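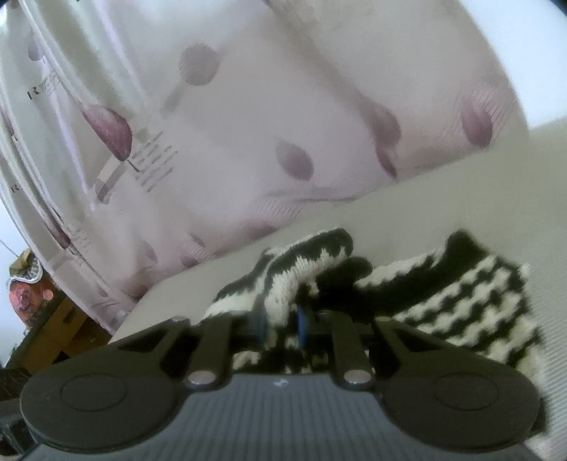
Figure 2. Article en maille rayé noir et blanc.

Accueil | Numéros | Auteurs | Soumettre | Recherche

4. Devise de facturation et délais de règlement

4.1. Constitution de l'échantillon

L'analyse porte sur 93 entreprises exportatrices de petite taille, toutes actives dans la fabrication ou le négoce d'articles textiles en maille. Chacune a transmis ses factures export, ses bons de livraison et les relevés bancaires correspondants. Après rapprochement de ces trois sources, 900 transactions ont été retenues. Les factures pro forma, les avoirs et les envois d'échantillons sans valeur commerciale ont été écartés, de même que les opérations d'un montant inférieur à 300 euros, pour lesquelles les frais bancaires fixes faussent le calcul du coût de change.

La transaction constitue l'unité d'observation. Lorsqu'une commande a donné lieu à plusieurs livraisons facturées séparément, chaque facture est traitée comme une observation distincte et un identifiant commun de commande est conservé pour le calcul des écarts-types, groupés à ce niveau. La base a été arrêtée au 23 mai 2018 ; les créances encore ouvertes à cette date sont considérées comme censurées à droite.

Le codage de la devise a été effectué séparément par deux des auteurs. Les désaccords concernaient presque exclusivement des factures à double libellé, où un montant en monnaie locale figure à titre indicatif à côté du montant exigible. Dans ces cas, c'est la monnaie effectivement créditée qui a été retenue.

4.2. Variables

La variable dépendante principale est le délai de règlement, mesuré en jours entre la date d'émission de la facture et la date de valeur de l'encaissement. Nous lui préférons la date de valeur à la date d'opération, car l'écart entre les deux varie selon les banques correspondantes et fait partie du coût supporté par l'exportateur.

La devise de facturation prend trois modalités : monnaie de l'exportateur, monnaie de l'importateur, monnaie tierce. Les variables de contrôle comprennent l'ancienneté de la relation commerciale, le montant de la facture en logarithme, l'Incoterm, le recours à un intermédiaire et l'existence d'une assurance-crédit. Des effets fixes par pays de destination et par trimestre sont inclus dans toutes les spécifications.

L'ancienneté de la relation pose une difficulté de mesure. Plusieurs entreprises ont changé de logiciel comptable au cours de la période et n'ont pas repris l'historique de leurs clients. Pour celles-ci, la date de première facture a été reconstituée à partir des correspondances commerciales lorsqu'elles étaient disponibles ; à défaut, l'observation est affectée à une catégorie résiduelle. L'exclusion de cette catégorie ne modifie pas le signe des coefficients.

4.3. Résultats

Les factures libellées dans la monnaie de l'importateur sont réglées plus rapidement que celles libellées dans la monnaie de l'exportateur, à montant et destination comparables. L'effet est concentré sur les relations récentes. Il s'atténue avec l'ancienneté et cesse d'être significatif pour les clients suivis depuis plusieurs saisons. La facturation en monnaie tierce ne se distingue pas de la catégorie de référence.

Deux interprétations sont compatibles avec ce profil. Selon la première, l'importateur qui supporte le risque de change retarde le paiement dans l'attente d'un cours plus favorable. Selon la seconde, la devise est elle-même choisie en fonction du pouvoir de négociation des parties, et les acheteurs qui imposent leur monnaie sont aussi ceux dont la trésorerie est la mieux organisée. Nos données ne permettent pas de les départager entièrement. L'introduction d'effets fixes par client réduit le coefficient sans l'annuler, ce qui plaide pour une part non négligeable du premier mécanisme.

Le recours à un intermédiaire allonge le délai dans les deux cas. Chez Surkitz, négociant intervenant pour plusieurs entreprises de l'échantillon, les règlements sont regroupés en fin de mois et les livraisons de novembre sont systématiquement encaissées sur l'exercice suivant. Ntuli applique au contraire un règlement à réception des documents, assorti d'un escompte. Les transactions passées par ces deux maisons ont fait l'objet d'une estimation séparée, dont les résultats restent proches de ceux du modèle principal.

4.4. Robustesse et limites

Le modèle de durée a été réestimé en supprimant les créances censurées, puis en remplaçant le délai brut par le retard par rapport à l'échéance contractuelle. Dans la seconde variante, l'effet de la devise diminue, les échéances accordées étant elles-mêmes plus longues lorsque la facture est établie dans la monnaie de l'exportateur. La négociation de l'échéance et celle de la devise ne peuvent donc être tenues pour indépendantes.

L'échantillon n'est pas représentatif de l'ensemble du secteur. Les entreprises ayant cessé leur activité pendant la période n'y figurent pas, et celles qui n'exportent que par l'intermédiaire de places de marché en ligne sont absentes, leurs encaissements étant agrégés par l'opérateur. Les coûts de couverture n'ont pu être observés que pour une minorité de répondants et ne sont pas exploités ici.

Remerciements. Les auteurs remercient Dörte Görtz et Tarık Altıntaş pour leur relecture d'une version antérieure de cette section, ainsi que Doina Vukčević pour l'appariement des relevés bancaires.

Contact : Kátia Coutinho, Gisela Grube | © Cahiers Nurkar | Mentions légales | Haut de page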